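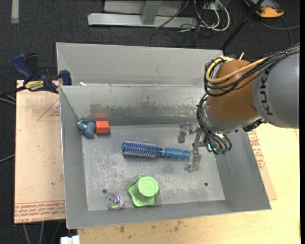

Reading time: 2 minutes
Print this page | E-mail this page

How a round hairbrush works

Most hairbrushes are flat on one side and have bristles on the other. A round hairbrush has bristles all the way round its head, so there is no front or back. You can hold it any way up and it will still brush. The blue one in the metal bin has a shiny dark head covered in rows of pale bristles, then a silver band at the neck, then a lighter blue handle. The handle has gentle ridges. Ridges give your fingers something to hold on to, and that helps when you have to turn the brush as you pull it.

Why is it round?

Hair can be bent into a new shape when it is damp and warm. If you wrap damp hair round something and dry it there, it stays curved for a while afterwards. A flat brush can't do this very well. A round brush is a tube, so the hair wraps round it easily.

The size of the tube matters. A thin brush makes small, tight curls. A fat brush makes big, loose waves. You can try this with a strip of paper. Wind it tightly round a pencil, hold it while you count to 30, and let go. Then do the same with a new strip and a cardboard tube. Which strip has the tighter curl?

What are bristles made of?

Long ago, bristles often came from animals, and the stiff hairs of pigs and boars were used a lot. Some brushes are still made like that. Many others have bristles made of nylon, a kind of plastic. Nylon can be made thick or thin, stiff or bendy, and it doesn't rot if it gets wet.

Where does the hair on the brush come from?

Look at your own brush and you will probably find hair in it. It is normal to lose up to 100 hairs a day. Each hair grows for a few years, rests and then falls out, and later a new one grows from the same place. Brushing catches the hairs that were already loose.

How to clean a brush

1. Pull out the loose hair with your fingers or an old comb.
2. Put warm water in the sink with 2 drops of shampoo.
3. Swish the bristles in the water. If the handle is wood, keep it dry.
4. Rinse, shake, and leave the brush on a towel.

Don't share a brush with someone who has head lice, and don't roll a round brush right up to your head in long hair. It can get stuck. If it does, stop turning and ask a grown-up to help you unwind it a little at a time.

Written by Raelene Whitelaw

Print this page | E-mail this page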